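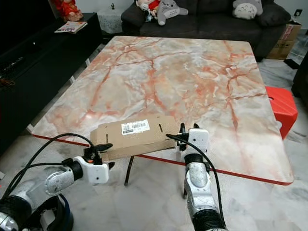 4. Preparing the opening for a Sulura loft hatch

Read this section through before cutting. It applies to the standard and insulated Sulura hatches fitted to timber ceiling joists. For trussed roofs, stop and speak to a structural engineer. Trusses must never be cut or notched.

4.1 Marking out

1. Choose a position with at least 1,000 mm of clear height above the joists, so that a person can climb through without stooping under a rafter.

2. Find the joists from the loft side. Push a thin bradawl down through the ceiling beside each one and mark the holes from the room below.

3. Draw the opening on the ceiling using the measurements printed on the hatch frame label. Measure both diagonals. They should match to within 2 mm.

CAUTION: Turn off the lighting circuit at the consumer unit and check for cables and pipes on the loft side before you cut.

4.2 Cutting and trimming

4. Roll back the insulation and lay a board across the joists to kneel on.

5. Cut the plasterboard along the line with a padsaw. Wear goggles and a dust mask. In older houses with lath and plaster, score the line first and screw a temporary batten along each side to limit cracking.

6. If a joist crosses the opening, it must be supported on both sides before it is cut, and trimmers fixed between the neighbouring joists with metal hangers. Check with your local building control office whether approval is needed.

7. Fix the remaining trimmers so that all four sides of the opening are backed by timber.

4.3 Fitting the frame

8. Lift the frame into the opening with the hinge side towards the wall. This is a job for two people.

9. Pack behind each fixing point, check for level, and drive the screws until they are just tight. Do not overtighten, as the frame will bow and the door will catch.

10. Hang the door and adjust the catch. The seal should touch the frame all the way round.

Note: The Keststead ladder kit is fitted after the frame and has its own instructions.

Wudisero Home Improvements, installation guide, issue 9. Revised 28 Oct 2022.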